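Review: the Aryee two-arm packing table, after one season at Bedton

By Naa Amissah
9 January 2021
4 comments

Brundcombe rents out travel bags and takes them back, and every bag has to be checked, packed with its kit and put on a shelf before it goes out again. In August the Bedton site put in an Aryee table for part of that job. I run the returns bench there. What follows is about the table and what it did to our shifts. I was not involved in buying it.

Setup took 4 days, one more than quoted. The arms are bolted to the frame and the frame sits on the table, so moving the station means moving all of it. The manual is short and skips calibration almost entirely. Dela Kwofie worked that out by phone with the supplier.
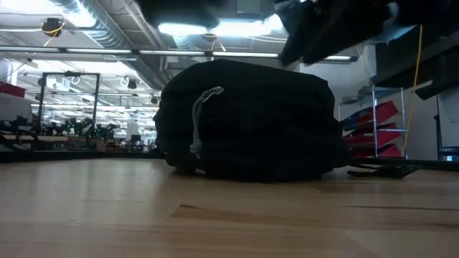
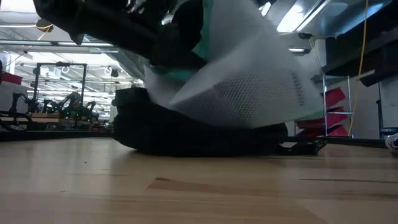 Bags on the wooden tabletop, all four pictures.

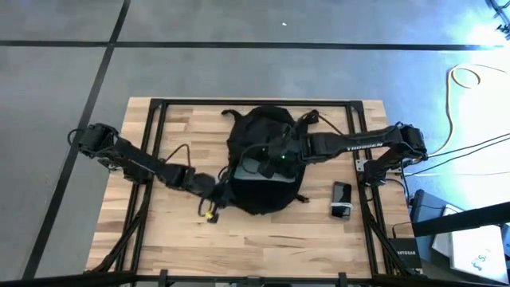
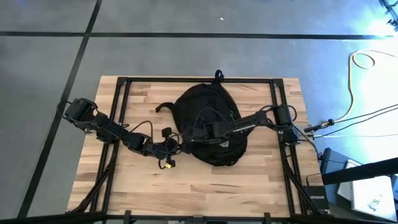
Staffing is where the table changed the most. Before it came, 13 people rotated through returns and each of us did a full bag from start to finish. Now one person per shift minds the arms and the others do inspection and repairs. Minding is easier on the wrists and harder on the attention. Soft goods are the reason you can't walk away: a black backpack laid flat has straps going out to the side, black on black against the gripper, and the person minding has to keep an eye on where the strap ends and the arm begins. Mesh bags fold over on themselves and need straightening by hand more often than I would like.

Jennylyn Dagdag asked for minding to be limited to two hours at a stretch and got it. I would put that in writing before the machine arrives. Kwesi Eshun moved to repairs full time and prefers it. Abena Bonsu wanted to stay on whole bags, and there are fewer of those to go around now. No one lost a job at our site, but two open positions were not filled.

On speed, a practiced packer still beats it on a single bag. It makes up some of that by keeping the same pace late in the shift. We logged 23 stoppages in the first month, most of them cleared by lifting the bag off and starting over. Parkik, who handle service, answer the phone but are slow with parts.

Good for plain bags in one size. I would not buy it for mixed returns without budgeting for the person standing next to it.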